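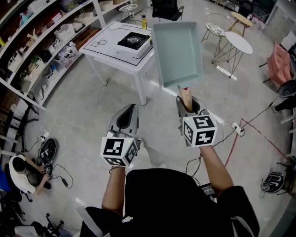

Barum small business loan fund reports high repayment, but files tell a thinner story

The town of Barum says its small business loan fund is a success. The numbers it released in September do not do much to prove it.

In a nine-page report to the town council, the economic development office said the fund has made 526 loans since it opened and that most borrowers are "in good standing." The office did not say how many of those loans have been paid back in full, and when council members asked for that figure at the meeting, they were told it was being prepared.

The fund lends up to $2,000 at a time to street vendors, home cooks, repair shops and other one-person businesses that banks tend to turn away. Borrowers pay no interest but owe a one-time fee of 6 percent, and the money that comes back is supposed to go out again to the next person on the list.

That last part is where the trouble starts. Under rules the office rewrote last year, a borrower counts as being in good standing after making any payment at all in the previous twelve months. A person who owes $1,900 and sent in $10 last winter is in good standing. So is a person whose loan was extended, no matter how many times.

"I read the definition twice because I thought I had missed a page," said council member Zoila Rengifo, who voted to create the fund and says she still supports it. "If I paid my mortgage that way, I would not have a house."

Dewanti Setiawan, who directs the economic development office, defended the change. She said the old rule, which flagged a loan as late after 60 days, punished people with seasonal income and scared off applicants.

"A woman who sells tamales does not earn the same in February as she does in December," Setiawan said. "We wanted a measure that reflected how our borrowers live."

Asked whether the office had kept track of loans under the old measure as well, so that one year could be compared with another, Setiawan said it had not. Asked why not, she said staff time was limited.

The office also pointed to what it called job growth. Its report says borrowers "created or retained" jobs across the town, but it counts the borrower as a retained job. By that reckoning every loan retains at least one job the moment it is signed, including loans to people who have since closed up.

Some of them have. Of the borrowers in the Sotelo neighborhood whose names appear in public loan notices, 31 listed a business address. A reporter visited all of them over two afternoons. Nineteen were open or had a working phone number and an owner who answered it. The rest were shut, had moved without leaving a forwarding address, or were private homes where the person at the door did not know of any business.

That is one neighborhood and a small share of the total, and it may not match the rest of town. Small businesses close all the time, with or without a loan. But the report does not mention closings at all.

Arnulfo Espinoza, who fixes bicycles and lawn mowers out of a rented garage in Sotelo, is the kind of borrower the town likes to talk about. He took $1,500 for a compressor and a workbench and paid it off early. He said the loan helped. He also said he has been waiting since spring for a second one.

"They tell me I am approved," he said. "Then they tell me the money is not there yet. I paid mine. So where did it go?"

Setiawan said there is a waiting list but declined to say how long it is. She said second loans were "paused, not stopped" while the office reviews its cash position.

A fund that was being repaid as well as the report suggests would not normally need topping up. The office has nevertheless asked the council for new money in the coming budget, its third such request. The first two were described at the time as one-time contributions.

Part of the cost has nothing to do with borrowers. Loan records and payments are handled by Vekton, an outside contractor that charges the town for each open account every month. An account stays open until the loan is paid off or written off. The town has not written off a single loan, according to the report, so it continues to pay the contractor to look after accounts that may never see another payment.

Vekton's contract does not require it to call or visit late borrowers. It sends a text message. If the number no longer works, the contract does not say what happens next.

Niloufar Bahrami, an accountant who reviewed the report at the request of two council members, said she found no sign of theft or of money going to the wrong people. What she found, she said, was a fund that had stopped asking itself basic questions.

"There is no aging schedule. There is no reserve for bad loans. Those are the first two things I would look for," Bahrami said. "I can't tell you the fund is failing. I can't tell you it's working either, and I don't think they can."

Bahrami recommended that the town bring back the 60-day measure, publish it next to the new one, and write off loans that have had no payment for two years. She said writing off a loan on the books does not stop the town from trying to collect it.

The office said it would "take the recommendations under advisement." It gave no date.

Supporters of the fund told the council it would be a mistake to treat it like a bank. Roya Karimi, who runs a free evening class for new business owners at the Bellness community center, said many of her students had never borrowed from anyone but family. She said even a loan that is never fully repaid can leave someone better off.

That may be true, though the town has not tried to find out. The office has not surveyed its borrowers, and the three success stories in its report are the same three that appeared in last year's, with the same photographs. One of the three, a bakery, has changed hands.

Karimi said she would welcome a survey and had offered to help the office write one. She said she had not heard back.

Council members did not vote on the new money. Rengifo moved to hold the request until the office provides a list of every loan with the amount owed and the date of the last payment, with names removed. The motion passed with one member opposed.

Setiawan told the council the list could be ready in time for the next budget session. A similar list was promised last year, according to the minutes, and the council's clerk said she has no record of receiving it. The session starts at 6:30 p.m. in the council chamber and is open to the public.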